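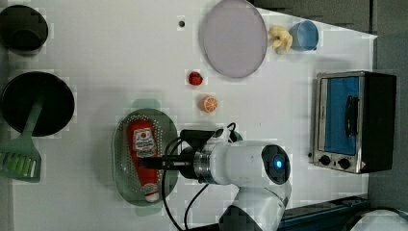

Shadowing the sound team on Trevor
Student project report, January 2023

For my careers project I got to spend two days with the sound crew of a low-budget drama called Trevor, shot in Ikville (population 3,000, one diner, excellent pie). I'd always figured the boom operator just held a pole. Wow, was I wrong!

Lino Bassi, the sound mixer, put me on headphones right away and let me hear a kitchen the way a microphone hears it — all fridge hum and squeaky shoes. We shot 39 takes on my first day, and I wrote the sound notes for every one of them. My handwriting got pretty bad by dinner. 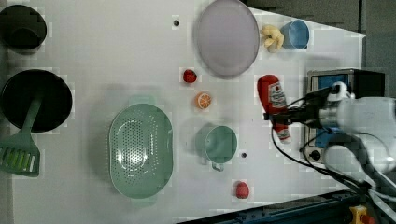 What I learned about getting in

Pornthip Khunthong, the boom operator, started out coiling cables for a theater (she still coils them better than anyone I met). She told me to learn the lenses, so I'd know how low the mic can go before it drops into the shot. I tried it in rehearsal and dipped it twice. My arms hurt until the weekend!

What I'd do differently

I'd bring quieter shoes and ask more about pay. I'm going back in April to sit in on the edit, and Lino says I can help label the 134 sound files from the diner.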